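Ticket 1193 – Trestach collection, station 6: left and right streams drift apart, bin task
Status: open, waiting for second check
Reported by: Kristóf Hegyi
Project: Majali (table clearing tasks)

3 comments

Description of the problem

In March we began to record the bin task with the two hand-held grippers at station 6. The operator works with both hands, one at the bin and one at the square container and the cup. When I replay the episodes in the Plovwood viewer, the left gripper closes in the width signal later than it closes in the left wrist video. The right side is correct. From the last 40 episodes, 11 have this fault. The import script does not reject them, so they would go into the training set if we do not stop them by hand.

I first suspected the fingers. The pad on the right finger is torn and has loose strands near the lower end, and I thought the width reading might be wrong when the jaws press on something hard. 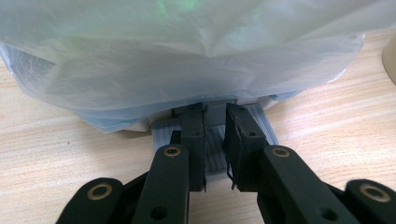

I closed each gripper slowly on a gauge block and compared the reading with the block. Both were good, also the one with the bad pad. So the width value itself is correct and only its time is wrong. Please change the pad anyway, but make a separate ticket for it.

Steps tried

1. Restarted the recorder and both grippers. The fault came back in the same session.
2. Exchanged the USB ports of left and right at the computer. The fault stayed with the left gripper.
3. Recorded with the left gripper lying still and only the right one moving. Nothing to see, of course, as there is no movement to compare. I should have thought of this before.
4. Put a longer cable on the left gripper, from the Olerwood box. The old one was under tension when the operator reached far to the bin side.

After step 4 I recorded a new group of episodes with the same objects: bin with open lid and bag, container with the holes, clear cup with the food pieces.
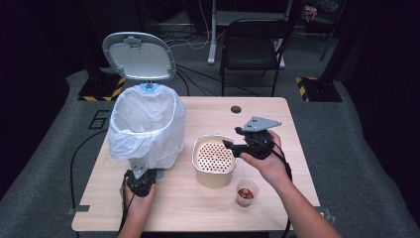

Page 2 of 3

Result after step 4: better, but not solved. The long delays are gone. A short delay remains in a few episodes, always in the part where the left hand stays near the bin and the right hand is busy with the cup. I believe the left stream sends fewer messages when the width does not change, and the recorder then gives the next message the time of arrival and not the time of measurement. I can not prove this from the viewer alone – the raw log is needed.

To compare, please look at the moment when the cup is between the right jaws above the table. On the right stream the width holds steady there and the video agrees. On the left stream there is a gap in the messages at the same moment.

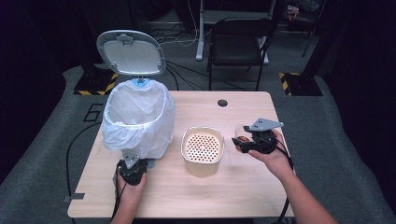
Until this is fixed, I ask all operators at station 6 to open and close the left gripper one time before the first grasp and one time after the last one. With these two marks we can shift the left stream later by script. Do not delete the faulty episodes. The video is good and only the times must be corrected.

Open points

– Raw log from the left gripper, with device time switched on
– Filter in the import script for gaps in the width signal
– Decision if the faulty episodes are repaired or recorded again

Kristóf Hegyi

Shares: 0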